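Let the Robot Fumble With the Door
10/08/2018 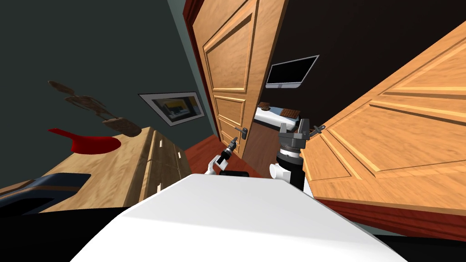

I went to the open day at Cliltside expecting to be sold something. I've been to enough of these to know how it usually goes. Loud music, a robot that waves, a person with a headset microphone telling you your kitchen will clean itself by Christmas. I had my notebook out and my eyebrows already up.

What I got was a long afternoon about doors, and I loved it!

The group there has been working on getting a two-armed household robot to move through a home, and most of the day was spent in simulation, with the robot's own view up on a big wall screen. You look out over the white top of its body with the two arms sticking up past it, and there's the place it's supposed to deal with: a paneled wooden door with a dark lever handle, a chest of drawers with something red on top, a bedroom on the other side of the gap. It's oddly intimate. After a few minutes I caught myself leaning left in my chair to get the gripper a bit closer to the handle, and so did the man next to me (he laughed first, so I felt okay about it).

Mieke Coppens ran the session, and she did a thing I wish more people in her line of work would do. She let it go badly. Her team had queued up 13 attempts with slightly different starting positions, and she played the whole lot of them, including the one where the arm went sailing past the handle and just sort of hovered there, looking thoughtful. The robot got through the door in eight. She put that number up and then left it up while people asked questions, which took some nerve, I think, with a room full of strangers eating her cookies.

So my opinion, and you can take it or leave it, is that this is how every robot demonstration ought to go. Show us the boring job. Show us all the tries. If you only let me see the good one, I learn nothing except that you own editing software.

I do know the argument on the other side, and I got a lively version of it over coffee from Loïc Tessier, who had come down from Drotmont. His view is that the public doesn't grade on a curve. People see a machine miss a handle, they film it, and by dinner it's a joke with a soundtrack. Then the money dries up and the work stops. He's seen it happen to a friend's project, a little delivery cart called Zoddale, and he's still sore about it. Fair enough. I don't have a great answer for him, except that people laugh at the polished stuff too, once it shows up in their house and can't get out of the hallway.

And doors are hard! I had never thought about it. You push a handle down with your elbow while holding a basket and yelling at the dog. Afia Acheampong, one of the engineers, went through it for me on the back of a program: where do you put your body while the door is moving, which arm does the handle and what's the other one up to, how wide are you really, what happens if there's furniture right where you'd like to stand. I have a dresser by my own bedroom door and I bang my hip on it maybe twice a week, and I've lived there for years. I felt a lot of sympathy for the robot after that.

My one real gripe is with the simulation itself, or at least with how we talk about it. It's a fine way to practice. You can run the same door all night and no paint gets scratched. But the house on that screen had nobody in it. No kid coming the other way, no coat hanging off the handle, no humid August week when the wood swells and you have to give the thing a shove. I asked about this and Mieke said yes, that's a problem, and they've got a real test apartment planned, and she couldn't tell me when. I'd rather hear that than a date somebody made up.

A woman in the row ahead of me, 66 and newly home from a hip operation, asked the best question of the day. She wanted to know if it would knock. People laughed, and she waited until they were done and asked again. If this thing is going to come into the room where I sleep, does it knock? Afia wrote it down. Nobody had planned for it, as far as I could tell, and they spent a good ten minutes on it, what a knock would even be for, whether a voice would be worse, who gets to say "not now."

You don't get that conversation at a show with a waving robot. You get it when people have been watching a gripper miss for an hour and have started to think about their own hallways.

They're doing another one after the summer, on drawers this time. I've already signed up, and I'm bringing my sister, who thinks the whole business is nonsense and will say so from the front row.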